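2025-04-07

I have the second-half equipment budget open in one window and the supplier replies in another, so this post is mostly me thinking through the line items before Braulio Barrera asks me to defend them.

The plan is a second two-arm cell to sit next to the first. Last year I budgeted for the arms and treated everything else as small change. The small change overran. Brackets, conduit clips, extrusion, spare cables and wall panels each looked harmless on its own purchase order, and I had no line to charge them to. This year the frame and its fittings get their own line, with their own contingency.

Quotes came in from Brodar and Zesico. Brodar is cheaper on the arms and quotes 11 weeks. Zesico is higher but includes the wrist camera mounts and one spare set of gripper pads. I asked both to requote with the same contents, down to connectors, so that I can compare totals. Brodar has done it. Zesico has sent me a brochure.

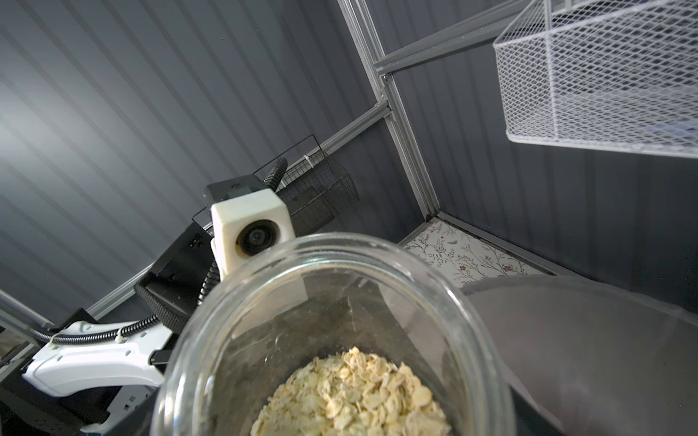
Grippers are where I expect to spend more than last time. Our test list is kitchen goods: jars, dry food, wire baskets. Glass needs a wide, soft contact surface and a force limit you can trust, and the second of those is a software and calibration cost that never shows up on the hardware quote. I have put in 5 days of Yaroslav Tkachuk's time per arm for it. He thinks that is low. I have left it at five and put his objection in the notes column.

Consumables go in at 100 a month. That covers oats, replacement jars, cable ties and shelf lining. It is a dull line, but without it these things end up on somebody's personal card and the claims arrive late.

Cameras: same model as the first cell, no upgrade. A newer one exists with a better sensor, but it has a different housing, which means a new mount, new cable routing and a second calibration procedure to maintain. I would sooner buy three spares of the old one while it is still sold.

The frame I am pricing through Didenko, cut to length and delivered with the joint brackets. We could cut it ourselves. We did that once and I still have the offcuts under my desk.

Open items before I submit:

- Zesico requote on matching contents
- Lead time on conduit
- Whether Alex, our scheduling tool, needs a second license for a second cell
- Delivery slot in September, which depends on the floor being cleared

If the license question comes back yes, the third camera spare is the first thing to go.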